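Residential Renovation, Unit 4: Reading an Estimate
Handout for the evening section

Bring this to class with the Barkby estimate packet. If you missed last week, read the packet first or most of what follows won't make sense.

Where the number comes from

A contractor's estimate looks like a measurement. It has line items, a total and often cents. Treat it as an argument someone is making to you. The person who wrote it wants the job, has looked at your house for maybe an hour, and has not seen the inside of a single wall. Cents on the total don't change any of that.

Three kinds of numbers show up in the Barkby packet, and they are mixed together in one column:

Fixed prices. The contractor has agreed to do this work for this amount.
Allowances. A placeholder for something you haven't picked yet, such as tile, faucets or light fixtures.
Exclusions with a price next to them. These are the odd ones. The work is mentioned, a figure is given, and then the fine print says it is not in the total.

Go through the packet with a pencil and mark each line F, A or X. Several lines can't be sorted from what's on the page. Mark those with a question mark and don't guess. In a real job those are the lines you call about before signing.

Allowances

Be suspicious of these. A low allowance makes the total look good and costs the contractor nothing, as you pay the difference later. The Lurkura bid in your packet beats Barkby's on the bottom line. Now look at the tile allowance. If you priced tile you would want to live with, does Lurkura still win? Work it out both ways before you come in. I don't much care which bid you prefer, but I want to see the arithmetic.

Also check whether the allowance covers material only or material plus labor. The Palma bid doesn't say. A student last term told me it was "obviously" both. It may be. Get it in writing.

Contingency

The usual advice is to hold back 10 percent. I have never seen a good reason for that figure. It is easy to calculate, and I suspect that's most of its appeal. A cosmetic job in a newer house may need less. If you are opening floors in an old house with unknown plumbing, 10 percent can be gone before the new pipe is paid for. Set the contingency from what you don't know. Write down the unknowns, put a bad-case price on each, and look at the sum.

The Grestport case

You have the summary sheet. The owners kept their cabinets and replaced the counters, the sink and the backsplash. The sheet says the project came in "on budget." Compare the first budget to the last one and see what had been dropped along the way. The under-cabinet lighting disappears between the second and third versions without a note. A budget that shrinks its scope to match its spending will always come in on budget.

The sheet also claims the new counters "add value to the home." No source, no sale price, no comparison. You'll meet this sentence in brochures, showrooms and magazine articles for the rest of your lives. Ask: value to whom, measured when, compared with what?
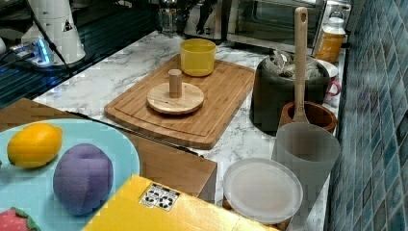

Fig. 3. Marble-patterned counter with blue mosaic tile.

On surfaces, a short warning. Showroom samples are small, clean and lit by somebody who sells them. Take a sample home and look at it at 4 p.m. and again after dark. Leave your ordinary clutter around it. Ask for the care instructions in writing, and read what the warranty leaves out before you read what it covers.

For next time

Finish marking the Barkby packet (F, A, X or ?).
Redo the Lurkura total using a tile price you found yourself. Attach the source.
Write one paragraph on the Palma bid: which line would you question first, and what exactly would you ask?
Read from page 129 of the course reader to the end of that chapter. The author likes fixed-price contracts a good deal more than I do. Look for what happens to change orders in his examples, and whether he counts them.

Late work goes in the tray by the door. Estimates without arithmetic attached will be handed back.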